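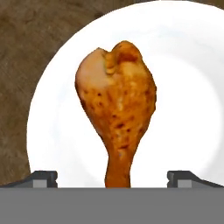

A reader on the Skisia board objected that teleoperated kitchen demos are a waste of evenings, and that anyone with a decent arm should just push it by hand through the motion and save the file. For pouring and wiping, the reader has a point. For picking up food, the notes below explain why this page still uses the remote for most of it.

Hand guiding or remote
Hand guiding is quicker to learn. Put the arm in free-drive, hold it above the wrist, and move it through the job. The drawback is that your own hand ends up in the camera view, and the policy may learn to look for it. Use remote control whenever the wrist camera is being recorded. In simulation there is no arm to hold, so it is remote in any case.

Setting the speed
Cap the travel speed at 80 mm per second near the plate and 300 mm per second elsewhere. Beginners set one speed for everything and then overshoot the last stretch. On the Saltance controller the two limits are on separate pages, and the second one resets at power-off.

Lining up on a drumstick
Open the fingers well past the width of the part you mean to hold. Go for the shank. The meaty end is wide, uneven and slick on a real bird, and a parallel grip tends to slide off it. Get the shank midway between the pads before closing. If one finger touches first, the piece turns and the demo teaches a shove.

Stop for a moment before closing – half a second is plenty. Longer pauses should be trimmed, or the arm learns to wait.

Keep the fingertips clear of the plate rim on the way in. Approach from the open side and lift straight up before moving across.

How many to record
Our first usable set was 166 demos with the plate in one place. It failed as soon as the plate was shifted. The second set had 507, with plate and food moved between takes, and that one held up. Keep a few recoveries in, such as a missed grasp followed by a clean second try. Delete takes where you changed your mind halfway.

Small things
Rest both forearms on the bench when using the Pemutov handset. Turn off its button click if audio is being logged.
Kramer pads should be wiped with dish soap and warm water after real food. Solvent hardens them.
Name the files by task and plate position. Dates alone are no help later.
Replay every tenth take at half speed – bad calibration shows up there first.

Page last changed 14/08/2019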